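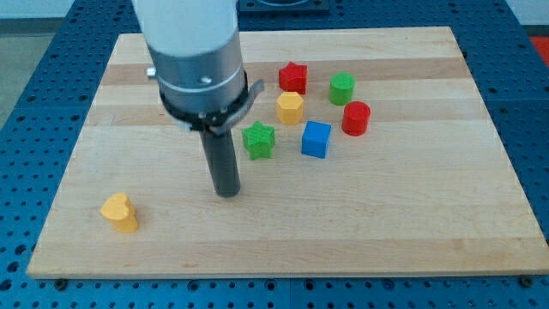
The arm, its pushing stick and the seven blocks it is learning to nudge about.

How do you teach a robot to push a heart?

I get asked what I do all day, usually by my nephews, and when I say "I push blocks around a board" they think I'm having them on. But I do! I work in a robot lab in Lamedville, and my job is collecting examples. Lots and lots of examples. I'm going to tell you what that means, and then there's something you can try at your own kitchen table with no robot at all.

First, the robot. Ours is an arm. It hasn't got a face or legs and it doesn't talk. It doesn't even have fingers for this job, only a straight rod that points down, a bit like a very stiff finger with a round tip. It can't pick anything up. All it can do is push. We call the whole project Jatance, which is a word Baldur Nørgaard made up on a train, and he has never told us how he thought of it.

The blocks are wooden and you'd probably recognise the sort. There are two stars, one red and one green. There are two cylinders, again one red and one green. Then a yellow hexagon (that's a shape with six sides), a blue cube and a yellow heart. They sit on a pale wooden board, and the board is fastened to a blue table that's full of holes.

What the robot has to learn

We want to be able to type in an ordinary sentence, such as "push the blue cube next to the red star", and have the arm go and do it.

You could do that straight away, I bet. You'd look for the blue cube, look for the red star, put your finger behind the cube and shove. You wouldn't even think about it. But have a go at writing down every single thing you did, so that somebody who had never seen a cube could copy you. How did you know which one was blue? Which side did you put your finger on, and why that side? How hard did you push? What did you do when it started to turn?

I tried this once on a train journey of my own and filled four pages before I'd moved the cube at all.

So we don't write it down. We show the robot instead, and we show it again and again, and we let a computer program hunt for the patterns. The program is called a learning system. It's a bit like how you learned what a dog is. I don't suppose anybody sat you down with a list of rules about ears. You met some dogs, people said "dog!", and after a while you could spot a dog you'd never met before, even a really odd-looking one.

What an example is

One example is one go at one job. Mine start with a sentence on my screen. Let's say it's "move the yellow heart up to the green star". I hold a small controller, and when I move my hand the arm moves too. While I'm doing it, a camera films the board and the computer writes down where the rod is, over and over, many times a second.

At the end I've got three things stuck together: the sentence, the film, and the list of where the rod went. That bundle is an example. Scientists have a grander name for it, which is a demonstration, and a huge pile of them is called a dataset. (Say it "day-ta-set". Babak Jalali says "dah-ta-set" and we've agreed to leave each other alone.)

On a good day I make 40 examples before lunch. On a bad day the heart keeps spinning round and I want to go and live in a cave.

Why hearts are harder than cubes

A cube has nice flat sides. If you push in the middle of a side, it mostly goes where you want. Push near a corner and it swings round, but you soon get used to that.

A heart is another matter. It's got two round bumps at one end, a dip between them and a point at the other end. The round rod slides along the bumps and off it goes sideways. What I like to do is tuck the rod into the dip and push from there, because the dip stops it slipping. I worked that out in my first week and I was so pleased with myself that I told the man at the bus stop.

Stars have dips too, five of them, so you can choose whichever is pointing the handiest way. Cylinders are round all over, so if you aren't pushing dead in the middle they slither past you. You have to keep making tiny corrections, left a bit, right a bit, like steering a shopping trolley.

The robot doesn't know any of this at the start. Nobody types in "use the dip". But if enough of my examples use the dip, the learning system may pick up the habit from me.

Making a mess on purpose

You might think we'd line the blocks up neatly before each go. We do the opposite! If the blue cube always started in the same spot, the program could cheat. It might learn "go to that spot" and never learn "find the blue cube". Then the first time the cube was somewhere else, it would push thin air.

So we scatter them. Sometimes they're all in a huddle with hardly any room to get the rod between them. Sometimes one is miles away from its friends. Kelly Pilkington is brilliant at muddling them up. I'm less good, because I always want to put the two stars together, and she tells me off for it.

We have several people making the examples as well. I push slowly. Sadia Dhanial is quick and goes the long way round so she doesn't bump anything. If the robot only ever copied me it would only ever know my way of doing things, and my way isn't always the best one.

Different words, same job

People don't all say things in the same way either. Think of the green cylinder. One person might call it "the green cylinder", another "the green circle", another "that round green one". My younger nephew would call it "the pea". Our robot needs to cope with all of those (well, possibly not the pea).

That means somebody has to write lots of sentences. Leonilde Azevedo watches the films afterwards and types what she sees happening, without looking at what I was asked to do. It's a good check, too. Once my screen said "push the red cylinder to the yellow hexagon", and Leonilde wrote "the red star goes to the hexagon". She was right. I'd pushed the wrong red block and hadn't noticed!

What about mistakes?

That one with the wrong red block had the wrong sentence, so we couldn't leave it as it was. If you tell a learning system that a star is a cylinder, it will believe you. It has no way of knowing you were thinking about your sandwiches. We swapped in Leonilde's sentence, and then the example was true and we could keep it.

Other mistakes are useful just as they are. Say I'm pushing the heart, it slips, and I go round the other side and get it back on track. We keep that, because the robot is going to slip as well, and it needs to have seen what to do next.

By the end of October we had 1,577 examples. After checking them all we kept 1,094. The rest had something wrong with them, like a bit of film missing or me stopping halfway to sneeze. I did feel a bit glum about it, but Baldur brought in a cake.

Try it yourself

You'll need a friend, a pencil, and 6 small things that won't roll off the table. Rubbers, bottle tops and building bricks are all good. Put them on a big tray.

Muddle them up. Your friend says a sentence, such as "push the red brick to the bottle top". You hold the pencil straight up and down, blunt end on the tray, and push. No lifting and no using your other hand!

Do it a few times, then swap. Watch your friend carefully. Do they go round things the same way you did? Which object is the worst behaved?

Now make it harder. One of you shuts your eyes and the other has to give directions, using only the words left, right, forwards, back and stop. It's much slower, isn't it? My nephews lasted two minutes before there was shouting.

Words to know

Controller: the thing I hold to move the arm.
Demonstration: one go at a job, saved so a robot can learn from it.
Dataset: a big collection of examples.
Learning system: a computer program that finds patterns in examples.

If you find a good way of pushing something awkward, draw me a picture of it with an arrow to show where the pencil goes. I'm especially keen to hear from anyone who has managed a boiled egg.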